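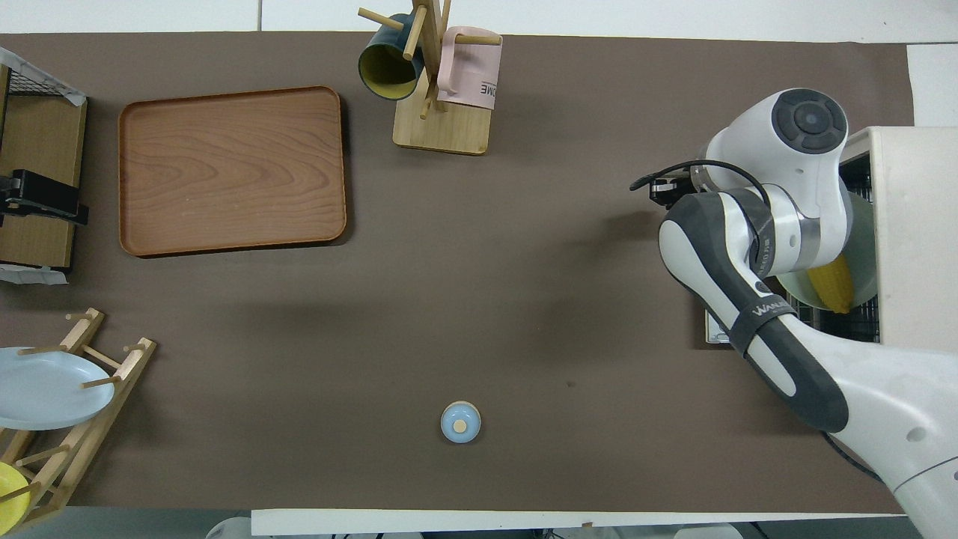
A table used in the Dankwa gripper trials, with a robotic arm at the right and a mug tree, serving tray and dish rack within the working area.

The Dankwa gripper trials are a series of bench tests in which robot grippers are compared on ordinary kitchen objects. They were set up by Ayuba Amegashie at the Dankwa workshop and are used to judge how well a gripper, an arm and a controller work together on tasks such as hanging up a mug or lifting a plate from a rack. The name is also used for the set of rules under which the tests are run.

Background

The trials grew out of a disagreement over two grippers, the Brosard and the Stodedo. Both had been tested by their makers on plain blocks and cylinders, and both had done well. When the workshop tried them on crockery the results were far less even, and it was difficult to say whether the fault lay with the fingers, the grip force or the way the arm approached the object. Amegashie proposed that the grippers be fitted in turn to the same arm, driven by the same controller, and given the same objects in the same starting places.

The first rules were issued on 22nd July and covered mugs only. Plates, lidded pots and trays were added in a later version.

Table and objects

A trial table is covered with a plain mat in a dull colour, so that the edges of objects stand out to the cameras. The arm stands to one side. Objects are placed by hand against a printed plan, which is taken away before the run begins.

The usual objects are a wooden mug tree with mugs, a wooden dish rack with plates, a serving tray with a raised rim, a small round pot with a knob on its lid, and a bowl holding a piece of food such as a corn cob. Each one was chosen for a known difficulty. The mug must be lifted clear of its peg before it is drawn away, and a gripper that closes too firmly on the handle will tip the whole tree. A plate standing in a rack offers only a thin edge. The tray is too wide for most grippers to span and has to be taken by its rim. The lid knob is small and rounded, and fingers with flat pads tend to slide off it.

Tables need not match one another in colour or in make of crockery. The rules ask only that the objects on a given table remain the same for every gripper in a comparison.

Procedure

Each gripper is given 30 attempts at each task. An attempt counts as a success if the object is lifted, carried and set down in the target area without being dropped and without moving any other object from its place. Touching a neighbouring object is allowed. Knocking it over is not.

The operator may stop a run at any time for safety, in which case the attempt is recorded as void and repeated. Changing the gripper takes roughly 3 minutes, after which the arm is sent to a set of fixed points to check that the new tool has been measured correctly. Early runs left out this check, and the results from them are no longer included in the published tables.

Cameras and controller

The rules permit two cameras, one looking down on the table and one carried near the gripper. The overhead view is used to find objects and the nearer view to correct the last part of the approach. Tests with the overhead camera alone gave fair results on the tray and the bowl but poor results on the mug tree, where the arm often hides the peg at the moment it matters most.

Motion is handled by the Mistent controller, which limits speed and closing force. The force limit is set once for each gripper and may not be altered between objects. This rule has been the most disputed part of the trials. Its supporters hold that a gripper in daily use must cope with whatever it is handed - its critics reply that changing the force is a normal function of the controller and should be tested as such.

Results

Neither of the first two grippers was found to be better in all tasks. The Brosard, which has narrow fingers, was the more reliable on mug handles and lid knobs. The Stodedo, with wider and softer pads, was stronger on bowls and on the rim of the tray. Both had trouble with plates in the rack, chiefly where two plates leaned close together and the fingers could not pass between them.

Comments

tmw_bench: The part on voided runs could say more. Does a stop caused by a snagged cable count as void or as a failure? We have always marked it as a failure.

Orla P.: Useful article, thank you. I would dispute "wider and softer" for the Stodedo. The pads are wider, but the softness depends on which set you fit.

gripfan: Is there a version of the rules for glassware? Our arm is fine with mugs and hopeless with tumblers.

tmw_bench: @gripfan Not that I know of. We use the mug rules and leave out the peg.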